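Stedstead Adult Learning
Looking After Your Workspace, session 2 notes: The Table

Hello again, and thanks to everyone who stayed behind to stack chairs last time. I promised I'd type up my ramblings, so these are for those of you who missed it as well as those who were scribbling on the backs of receipts (I saw you, and I sympathise).

We spent the first session on shelves and drawers. This one is all about the big flat thing in the middle of the room, which I think gets the worst treatment of anything we own. We lean on it, drag things over it, eat a biscuit at it and then wonder why our paper sticks.

Why pale tops are worth the bother

I'm a great fan of a white or light grey table. My own is 140 cm long and I've had it since I lived in Callerard, when I really couldn't afford it and bought it anyway. You can see what you're doing on it! Small dark parts show up, pencils don't vanish, and if you do any cutting or threading your eyes will thank you by teatime. The price you pay is that everything else shows up too. Every crumb, every rubbed mark, every bit of grit that came in on the bottom of a box.

Matt tops are kinder than shiny ones under a lamp, but they do hold on to smudges. Several of you asked if that means the top is ruined. Nearly always, no. Most grey scuffs are something left on the surface, and only a few are damage to it. Run a fingernail across. If you can't feel anything, there's a good chance it'll clean off.

Crumbs first, cloth second

Please, please don't go in with a wet cloth straight away. This was the bit I got rather worked up about in class. If there's any grit there you'll push it about and make a new set of scratches to go with the old ones. My order goes like this:

Lift things off. Don't slide them, even the light ones.
Brush the dry bits towards one edge with a soft brush and catch them in a dustpan.
Wipe with a damp cloth and one drop of washing-up liquid.
Wipe again with plain water.
Dry it with a tea towel and leave it bare for 20 minutes before you put anything back.

Blandine Joly brought in a brush meant for pastry and it was better than mine, so I've bought one. Doãn asked about melamine sponges. They do work, but they're a very fine abrasive, so try one somewhere hidden and go gently – on a matt top you can end up with a shiny patch that annoys you more than the scuff did.
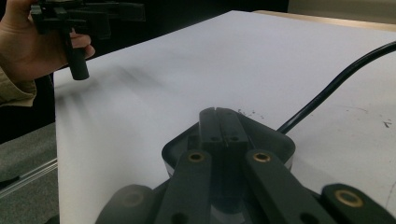
Cables are my other grumble. A cable lying over the top collects dust along its whole length, and then it gets dragged sideways and leaves a lovely grey smear. Wipe the cable when you wipe the table, pulling the cloth along it from one end to the other, with the plug out of the wall of course. If it has to cross the surface, let it run in one loose curve near the side you don't work on, and don't pull it tight round a corner.

Same goes for anything heavy with hard feet or metal edges. Pick it up properly, with both hands if it needs them, and put it down flat. A bit of felt underneath costs next to nothing. Collier reckons cork is better and we didn't settle it.

For next time

Have a go at your own table and write down what came off and what didn't. A scribbled list is fine, up to 7 marks, no more or we'll be there all night. Bring an old cotton T-shirt if you've got one going spare, as we'll be cutting up cloths, and some decent scissors – the ones in the cupboard are dreadful. Doors open at half past six in October, same room.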